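Release notes and data card for the Larberg Tableware Records, prepared by Pui-shan Shih. Last revised 28 June 2023.

# Larberg Tableware Records

## Summary

The Larberg Tableware Records describe plates, bowls and serving dishes in everyday use. Each record covers one item and gives its shape, surface, color, rim and condition. The collection is intended for people who catalog household goods, write product listings, or teach the vocabulary of tableware.

This release contains 49 records. Of these, 33 concern plates. The remainder are divided between bowls and serving dishes. Entries are written in English and follow the Skomero field guide for household objects.

## Scope

Items are recorded as found on a table, without place settings. Cutlery, glassware and table linen are outside the scope of the collection. Food is recorded only when it lies on the same table as the item, and then only by its common name.

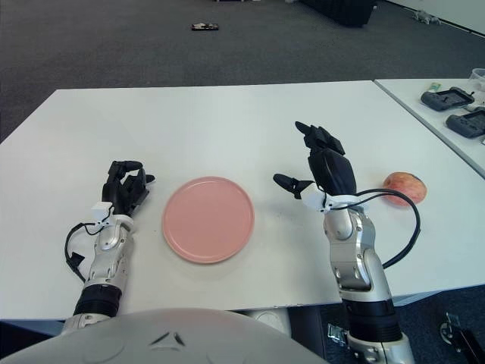 Food entries are kept in a separate field named `nearby_food`. The field accepts a single plain noun, and a second noun may be added only where two kinds of food are present. Variety names are not used, even where a cataloger feels certain of them. The round pink plate with a reddish apple on the same table is therefore entered as `apple`, with the blush and the red top left to the free-text note. An item with no food nearby receives the value `none`.

## Fields

| Field | Content |
|---|---|
| `item_type` | plate, bowl or dish |
| `outline` | round, oval, square or other |
| `rim` | flat, raised or scalloped |
| `color` | one everyday color word, with an optional qualifier |
| `pattern` | plain or printed |
| `contents` | empty, or the name of the food held |
| `nearby_food` | see Scope |
| `note` | free text, no more than 2 sentences |

Material is not a field in this release. Catalogers working by eye alone disagreed on it too often during the trial at Istgate, and the column was withdrawn in October.

## Color terms

Color is entered with the everyday word first and the qualifier after it, as in `pink, salmon`. Trade names for glazes and finishes are not accepted.

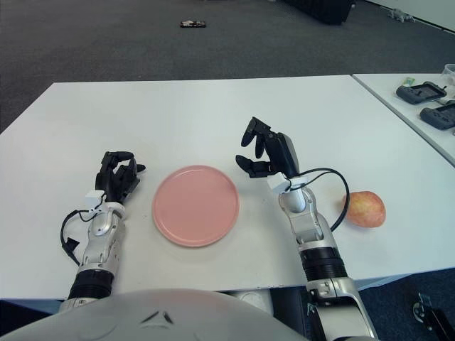
Tse wrote in response to the draft that "salmon" and "coral" were being used for the same dishes by different catalogers, and asked that one of them be dropped. The request was accepted. "Coral" has been removed from the list of permitted qualifiers, and the affected records have been corrected.

## Rims and surfaces

A rim is entered as raised when its edge stands above the interior, however slightly. The height is not measured. Gloss is described in the note, as the same surface may look matte from one side of a table and slightly glossy from another.

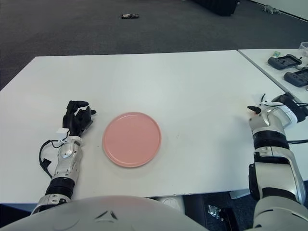

*Round plate, salmon pink, low raised rim. Contents: empty.*

Catalogers should enter `plain` only when the whole interior has been viewed. Where part of it is covered, the pattern field is left blank.

## Known limitations

- Round plates are heavily represented, and square dishes appear in only 3 records.
- Pale items on pale tables are harder to outline than colored ones.
- The underside of an item is never recorded, so makers' marks are absent.

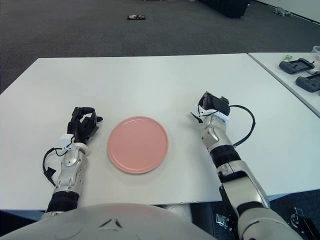 *Pink plate on a white table, with a faint shadow along the lower edge of the dish.*

Shadows are not part of the outline. A cataloger who is unsure where the edge of a plate ends should follow the rim.

## Corrections

Proposed corrections should state the record number, the field concerned and the suggested value. Corrections to `color` and `rim` are reviewed by two catalogers before they are applied. Accepted changes are listed in `CHANGES.md` with the next release.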